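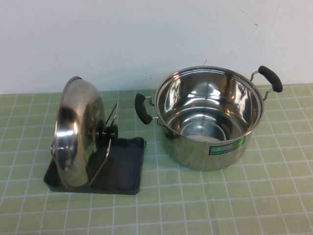

A steel stockpot and its lid on a practice table at Treto's Tukville site.

Filed under: Work & Machines

Kwabena Dankwa has been putting lids on pots for money since October, and he would like it known that he used to have a different job.

"I was in the test kitchen," he says. "I cooked things in the pans and wrote down what burned. Now I set the lid in the stand, I step back, the arm picks it up or it doesn't, and I set the lid in the stand again."

Treto, which sells cookware and kitchen equipment to hotels and school cafeterias, began bringing robot arms into its Tukville building last year. The plan, as managers describe it, is to have machines do the repetitive handling: lidding, unlidding, moving pots from one station to the next. The software comes from a smaller firm called Wikenance. The people resetting the tables come from Treto's own staff, 7 of them so far, moved over from the kitchen and the packing floor.

I asked Kojo Quansah, who runs the program, how many of those seven had asked for the move. He took a while to answer.

"Two asked," he said. "The others were offered it. I think offered is fair."

Dankwa, who is in the second group, laughed when I repeated this to him. "They offered it the way you offer somebody the last bus."

His shift starts at 8 in the morning. The target is 60 resets an hour, and a screen by the door keeps the tally. A reset counts only if the lid stands properly in the rack with the knob where the arm can get at it. If it slides, he does it over and the screen doesn't move. By the time I visited, the group had logged 4000 of them, a number Quansah gave me twice.

What did the number show? Quansah said it showed progress. I asked for the share of attempts in which the lid ended up on the pot, and he said Wikenance kept those figures. Elikem Akolgo, the engineer Wikenance sends over, said Treto would have to release them. I wrote to both companies afterward and have not heard back.

Akolgo was more open about why lids are hard. "Shiny steel is miserable," she said. "The camera sees the lamp, it sees the tablecloth, it sees itself. You or I know where the rim is. The system is guessing from a reflection." She thinks it will get there. She would not say when, and I liked her better for it.

Fuseini Acheampong has packed at Treto longer than anyone else I spoke to, and he represents the floor in meetings with management. His complaint is about pay grades. Test kitchen staff were rated as skilled. Table resetting has no rating at all, so Dankwa and the others keep their old wage for now, under a letter that can be reviewed whenever the company likes.

"They tell us no one will lose a job," Acheampong said. "Fine. Which job? He had one where he used his judgment. Put that in writing for me, that he gets that one back."

Quansah's answer is that the resetting work is temporary and that new positions, robot supervisors, will follow. He could not tell me how many, or what they would pay. I asked whether one person might supervise several arms. "That would be the efficient way to do it," he said.

Dankwa had already worked that out. He doesn't hate the machine, he told me, and on some afternoons he catches himself wanting it to get the lid on. Then he thinks about the letter.

"I'm teaching it, right? That's what they say at the meetings, that we're the teachers," he said. "So I asked for a teacher's pay. Kojo wrote it down."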